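冷蔵庫のいちばん下の引き出しと、わたしの飲みものの話

四月に引っ越しをしました。荷ほどきで最後まで残ったのが食器でも本でもなく、飲みものだったんです。前の家の台所の隅に積んであった水、炭酸水、お茶、コーラ、いただきものの果汁。段ボールに詰めたら腕が抜けそうに重くて、新居の玄関に置いたきり、しばらくまたいで暮らしていました。朝、寝ぼけた足の小指をぶつけること数回。さすがにこれはなんとかしようと思って、ようやく冷蔵庫と向き合うことになりました。

編集部に「飲みものの置き場所で一本書きたい」と話したら、「それだけで一本もつんですか」と言われました。もちます! だってうちの飲みもの事情、ほんとうにややこしいんですから。

まず、冷蔵庫のドアポケット。ほとんどの人がペットボトルをここに立てていると思います。わたしも二十代からずっとそうでした。ところが今度の冷蔵庫はドアポケットが浅くて、二リットルのボトルを入れるとドアを開けるたびにぐらっと前に傾く。閉めるときは中でごとんと鳴る。牛乳とめんつゆと麦茶のポットを入れたらもう満員で、あとから来たものは行き場がありません。買いもの袋を提げたまま、冷蔵庫の前で立ちつくすわけです。

で、最初にやったのが、上の段に寝かせる作戦。これは失敗でした。網棚の上でボトルはよく転がるんですよ。手前の豆腐を押し、豆腐が味噌を押し、味噌がわたしの足の甲に落ちてくる(プラスチック容器でよかった)。滑り止めのシートを敷いてもみたのですが、今度はボトルを引き出すときにシートまでついてくる。三日でやめました。

次が、冷蔵庫に入れないで、飲むぶんだけ冷やす作戦。理屈は正しいはずなのに、冷やすのを忘れるんです。お風呂あがりに飲みたいのに、冷蔵庫には一本も入っていない。氷を入れればいいじゃないと思うでしょう。炭酸に氷を入れて薄まるあの感じが、わたしはどうにも好きになれなくて。しかも、しぶしぶ氷を使った夜にかぎって製氷皿が空っぽで、ぬるいコーラを台所で立ったまま飲むことになりました。あれはさびしい味でした。

そんなとき、引っ越し先の駅前にあるフリヴネス(Flivness)という暮らしの道具の店に立ち寄りました。間口のせまい店で、奥に細長く棚が続いていて、ほうきと缶切りと植木鉢がとなり同士に並んでいるようなところです。そこの収納用品の棚に、お店の人の手書きの札が下がっていました。「下の引き出しは、重いものの席です」。

ああ、と思いました。うちの冷蔵庫の下の引き出し、何を入れていたかというと、しなびた生姜と、いつ買ったかわからない保冷剤と、お弁当についてくる小袋のしょうゆなんです。いちばん広くていちばん頑丈な席に、いちばん軽いものがぱらぱらと座っていた。帰ってすぐに全部出しました。しょうゆの小袋は数える気にもなれない量で、しばらく冷や奴が続きました。
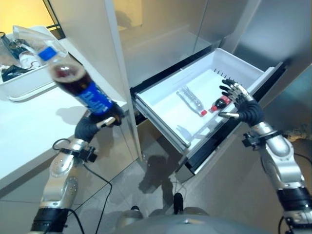
下の引き出しを飲みもの専用にしてみて、いちばん驚いたのは「上から見える」ことでした。棚に立てたボトルは手前の一本しか顔が見えませんが、引き出しは開ければぜんぶ上を向いて寝ている。となると頼りになるのは、キャップとラベルの色です。赤いキャップだからコーラだろうと思っていると、透明な水のボトルにも赤いキャップがついていたりして、色だけで手を伸ばすと案外まちがえるんですよね。逆に、中身はおなじ濃い茶色のコーラらしき一本でも、青いキャップに青いラベルのと、赤いキャップに赤いラベルの小さいのとでは、並ぶと別の飲みものみたいな顔をしています。わたしはキャップより先に、中身の色を見るようになりました。透明か、茶色か。これだけで夜中の寝ぼけた手でもだいたい当たります。

さて、寝かせ方です。これはもう、やりながら覚えました。

最初は几帳面に、全部のキャップを手前にそろえて、鉛筆みたいに並べていたんです。見た目はすごくいい。写真に撮って友だちに送りたくなるくらい。でも、引き出しを勢いよく開けると、そろっているぶん全員いっせいに転がるんですよ、ごろごろごろっと。奥の壁に当たって、また手前に戻ってくる。静かな夜に聞くと結構な迫力です。

それで、わざと少し斜めに寝かせてみたら、これがいい具合でした。一本が斜めになっていると、となりの一本の肩にひっかかって止まる。そろっていない見た目に最初はむずむずしましたが、三日もすれば目が慣れました。それに斜めだと、ボトルの首のあたりに指を入れるすきまができるんです。まっすぐぎっちり並べたときは、真ん中の一本が抜けなくて、爪を立てて格闘していましたから。

大きいボトルと小さいボトルを混ぜるときは、大きいほうから先に入れます。小さいのはあとから、空いたところにひょいと置くだけ。順番を逆にすると、小さいのが大きいのの下にもぐって、存在ごと忘れられます。うちでは去年の夏に買ったらしい乳酸飲料が、引っ越しの荷造りのときに発掘されました。飲んでいません、念のため。

あと、開けた炭酸は引き出しに寝かせないこと。これは大声で言いたいです。キャップをきつく締めたつもりでも、朝になったら引き出しの底がうっすらべたべたしていたことがあって、砂糖入りの飲みもののべたつきって、水拭きを一度したくらいでは許してくれないんですよね。溝のあるところに入りこむと、なおのこと。ぬるま湯でしぼった布で三回、それから乾いた布で一回。この日以来、開けたものはドアポケットに立てる、開けていないものは下に寝かせる、と決めました。ドアポケットのほうも開封済みだけになったら余裕ができて、あのぐらぐらがおさまったのは思わぬおまけでした。

べたべた事件をきっかけに、引き出しの底に敷くものも探しました。試したのは、新聞紙、キッチンペーパー、それからホンドウッド(Hondwood)という台所用品のメーカーが出している薄いマット。新聞紙は結露でインクが移って、水のボトルに天気予報が逆さまに写りました。キッチンペーパーは一日でよれよれ。マットは快適でしたが、うちの引き出しにはわずかに大きくて、はさみで端を切ることになりました。まっすぐ切れなかったので左の隅がちょっと浮いています。気になるのはわたしだけでしょうし、わたしも最近は忘れています。でも結局いまは、何も敷いていない日のほうが多いかもしれません。底が白いと、こぼれたときにすぐわかって、これはこれで助かるんです。

もうひとつ悩んだのが仕切りです。フリヴネスには、トヴォヴ(Tovov)という伸び縮みする仕切り板があって、一枚607円。二枚買いました。使ってみると、たしかにボトルは転がりません。ぴたっと止まる。ただ、仕切りで作った部屋の幅が飲みものの幅と合わないと、とたんに不便になるんです。いつもの水のためにちょうどよく合わせたのに、安売りで違う形のボトルを買ってきたら入らない。角ばったやつとか、腰のくびれたやつとか。ボトルってどうしてあんなにみんな体型が違うんでしょうね。

一枚は外して、いまは野菜室で長ねぎを支えています。すごく役に立っています。残りの一枚は引き出しの奥のほうに置いて、後ろ半分を「まだ冷えていなくていい控えの席」、前を「今日明日で飲む席」にしました。買ってきたものは後ろへ、飲んだら後ろから前へ一本ずらす。ずらすのを忘れた日もありますが、そんなときは後ろだってちゃんと冷えているので、困ることはありません。じゃあ分けなくてもいいのでは、と書きながら思いましたが、分かれていると買い足しどきがわかるんです。控えの席ががらんとしたら、買いもののメモに「水」と書く。

数の話もすこしだけ。わたしは安売りに弱くて、近所のスーパーで水が一本169円になっていると、腕の力も考えずにかごに入れてしまう人間でした。引き出しを飲みもの専用にしてからは、「あの席に入るぶんだけ」が上限です。入らないぶんは買わない。これ、お財布に効きました。前は飲みものだけで一回の会計が2,000円を超えることもあって、しかもその半分は家にもうあるものだったりしたんです。あるのに見えていなかった。玄関の段ボールの中で、水もお茶も、いまかいまかと出番を待っていたんですね。悪いことをしました。

持ち帰ったあとの流れも書いておきます。うちは冷蔵庫の左手が白っぽい台になっていて、買ってきたものはまず全部そこに置きます。で、浅いトレイをひとつ出しっぱなしにしておいて、すぐ冷やさないもの、行き先が決まらないものはとりあえずトレイに。袋のままの何かとか、飲みかけの小さいボトルとか。以前は台の上にじかに広げていたので、夕飯の支度を始めるまでに場所がなくなっていました。トレイがあると、ごちゃごちゃのまま丸ごとよけられる。片づいてはいないんですよ? でも、まな板が置けるんです。台所ではこの差が大きい。

このトレイは、前の家の近くにあったパウラウスカス(Paulauskas)という喫茶店が店じまいするときに、食器の放出市で買ったものです。ケーキの見本をのせていたそうで、縁に細かい傷がたくさんあります。チーズケーキがおいしい店でした。行き先の決まらないペットボトルをのせるには少々立派すぎる経歴ですが、洗いやすくて軽くて、毎日使っています。

それから姿勢のこと。下の引き出しに重いものを入れると、腰はどうなのと聞かれます。わたしも心配でした。実際、最初の一週間は前かがみで二リットルを持ちあげて、うっ、となりました。これはしゃがめば済む話で、片ひざをついて、ボトルのお腹のあたりを片手で、お尻をもう片方の手で支えると楽です。首だけつまんで引っぱりあげるのは、手首がつらいのと、濡れていると滑るのとでおすすめしません。頭の上の棚から重いボトルを下ろしていたころのひやっとする感じに比べたら、床の近くで起きることはだいたい平和です。落としても、距離が短いですし。

ただ、引き出しを開けたまま考えこむ癖は直さないといけません。水にしようか、コーラにしようか、いやもう遅いから麦茶か、と迷っているうちに、足もとに冷たい空気がすうっと降りてきます。気持ちいいんですけどね、夏は。冷蔵庫がぴーぴー鳴って怒るので、最近は開ける前に決めるようにしています。開ける前に「水」と声に出す。ひとり暮らしの台所で「水」と言う人になりました。言ったのにコーラを取る日も、もちろんあります。

お客さんが来るときは、引き出しがいちばん活躍します。先月は友人たちが集まって、前の晩にありったけの飲みものを寝かせました。「好きなの取って」と下を指させば、みんなしゃがんで上からのぞきこんで、あれがいいこれがいいと勝手に選んでくれる。ドアポケットのときは、わたしが奥から一本ずつ出して読みあげていたんです、居酒屋の店員さんみたいに。今回はずっと座っていられました。ちなみに最初になくなったのはコーラで、最後まで残ったのは、わたしが自信をもって買ったしょうが味の炭酸水でした。いまも控えの席に三本います。

最後に、掃除のタイミングを。わたしは毎月20日に引き出しをからっぽにして拭くことにしています。理由はとくになく、最初に拭いた日がそうだったというだけ。飲みものは全部いったん台に立てて並べて、引き出しの底と前の縁を拭いて、乾くのを待つあいだにお湯をわかしてお茶を飲みます。冷たい飲みものをずらっと並べておいて熱いお茶を飲むのは、ちょっとぜいたくな気分です。前の縁は手が触れるところなので、見た目より汚れています。濃い色だと目立たないだけで、白い布で拭くとぎょっとしますよ。

玄関の段ボールはもうありません。足の小指も無事です。つぎは野菜室の番なんですが、長ねぎと仕切り板があまりに仲よくしているので、まだ手をつけられずにいます。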